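Vokance regional network handover: progress report no. 3
To: the Peñalver Fund
Report date: 19 February 2023

Hi all,

Well, it's been a busy stretch! Last time I wrote, we were still waiting on the regulator to tell us whether Flirkus could hand its towers and customers over to Vokance without going through a second public consultation. The answer came back as a yes with conditions (four pages of them, single spaced), so I've spent most of the summer with a highlighter in my hand.

The short version is that the licence transfer is approved, the tower leases are mostly sorted, and the customer side is where we're behind. I'll take them in that order.

Licences first. The spectrum licences moved across in one go, which I honestly hadn't dared put in the plan. The catch is coverage. Vokance has to keep every existing site on air until June next year, including the ones Flirkus was quietly hoping to switch off before the sale. Three of those run at a loss and always will. I've redone the operating budget with them left in, and it still balances, but only just, and there's not a lot of fat left if diesel goes up again.

Leases next. We had 34 landowners to sign, and all but the Sadia site are done. Sadia is the ridge block with the shared access track, and the family who own it would like the track regraded before they put pen to paper. Fair enough, I've driven it. I've got a quote coming and I'd like to pay for it out of contingency, if you're happy with that. Please let me know either way, as the contractor wants to get in before the ground gets soggy.

Now customers. Everybody on a Flirkus plan has to be told in writing that their account is moving, and they have to be given a way out with no exit fee. We sent the first lot of letters to roughly 3,000 households and the phones went mad for a week. Most people only wanted to know if they'd keep their number (they will) and if the bill would change (it won't until the current term runs out). A fair few thought the letter was a scam, and looking at it again, I can see why. It had no Flirkus logo on it anywhere, just a Vokance one they'd never seen before. 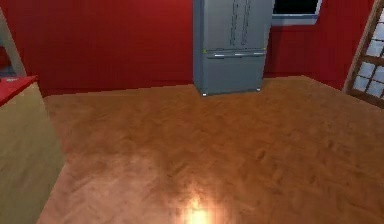 Ngân Đàm wrote back to the draft of this report to say the scam worry goes deeper than the logo. In her view people out past the ridge have been told for years never to ring a number printed in a letter they weren't expecting, and we then sent them precisely that. She'd like the second letter to tell them to ring the number on their old bill, and have Flirkus put the calls through to us.

I think she's right, and I've asked Flirkus to set it up. It costs us $100 a week for the diversion, which I can cover from the call centre line without coming back to you.

The other thing hanging over us is the old email addresses. Flirkus gave them out free with home internet for years, and plenty of small businesses out there have theirs painted on the ute. The sale agreement says nothing useful about them. Phong Mạc has been through it twice and reckons neither side is on the hook to keep them going. I'd still like us to run them for a good while after the switch, as I don't much fancy being the one who tells a shearing contractor his orders have been bouncing! I'll send a costed option under separate cover once I know what the server licences come to.

Spending overall is a touch under forecast, nearly all of it because the second mailout slipped. That'll catch up in the next period, so please don't read it as a saving.

What I need from you: a yes or no on the Sadia track, and somebody to look over the new customer letter before it goes to the printer. The financial tables are attached separately as usual, and I'm on the mobile if anything in them looks odd.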